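Pretend grocery store opens at the Lapiņa toy library

2024-07-26

I went in to return a puzzle and came out an hour later having "bought" a full week of groceries. The Lapiņa toy library on Mernisar Street opened its pretend grocery store this morning, and if you have a kid under eight (or you just like tiny shopping carts, no judgment), you should go.

The library has been collecting play food since May. The staff put out a call for anything clean and in one piece, and people around here clearly had a lot of it in their closets, with 176 pieces coming in. After a sort and a wash, 174 of them made it onto the shelves. The other two are getting their seams fixed.

There's a bakery corner, a produce stand and a checkout with a bell that I heard more times than I could ever want to. My favorite part is the soft food, though. I grew up with the hard plastic kind that really hurts when you step on it, so a squashy grocery aisle feels like a luxury to me! The kids seemed to agree, and the condiments were going in and out of carts all morning.

The big red Heinz tomato ketchup is the one I'd have taken home. It has a fuzzy, felt-like look and the white label with the green lines around it, right down to the 1869.

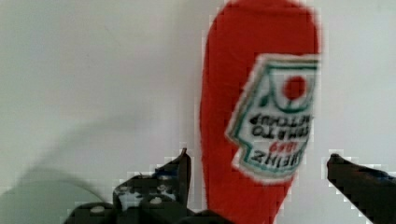
How to visit

The store is open every morning through the end of summer, from 9:30 until noon. Drop in whenever you like, but only 18 kids can shop at one time, so there may be a short wait at the door. We waited long enough to eat a banana.

Members get in free, and a family membership is 40 dollars a year. If you aren't a member, it's two dollars a kid and grown-ups don't pay. Flutow Bakery next door has coffee, and you can bring it in if there's a lid on it.

The play food can't be checked out while the store is up. Everything else in the library can, including the Trorano train set my son has now borrowed three times. Donations are still welcome at the front desk, and they're short on vegetables.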